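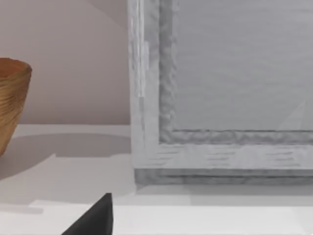 Can I ask to see the records my town holds about me?
In most cases you can, and in Lallent the process just got a lot easier. Any resident may now file a request at the clerk's window or by mail, and the town has to answer in writing.

Sep 29, 2022

We've been waiting a long time to write this one! The Lallent town council has passed the open records rule that so many of you wrote letters about, and it takes effect in January. It covers police reports you're named in, housing inspection files, code complaints and the notes from any hearing you took part in.

Under the old system you had to give a reason for asking, and a clerk could turn you down without putting a word on paper. Both of those are gone. A refusal now has to say which part of the rule it relies on, and you get 10 business days to appeal it. The appeal goes to a hearing officer from outside town government (we pushed hard for that piece, and we're thrilled it survived the final vote).

Copies are free up to 100 pages. After that the town may charge for paper, and the charge can be waived if you're on a low income. Ask for the waiver on the same form, in box 5. It's easy to miss, down near the signature line.

Tenants at the Botha Street apartments have been trying to get their inspection files since spring, and 4 households already have requests drafted and ready to go. What a great group! They've agreed to share their wording, so we'll have a sample letter at the next meeting in English and Spanish.

One part still bothers us. Records held by Provent, the company that runs the town's holding cells, are only covered if the town has its own copy. We think a private contract shouldn't put a person's file out of reach, and we'll be saying so when that contract comes up for renewal.

Our Hodeo legal desk is open for drop-ins all through the fall. Bring any letters you've had from the town, even old ones, and the envelopes too if you kept them, as the postmark can matter for an appeal.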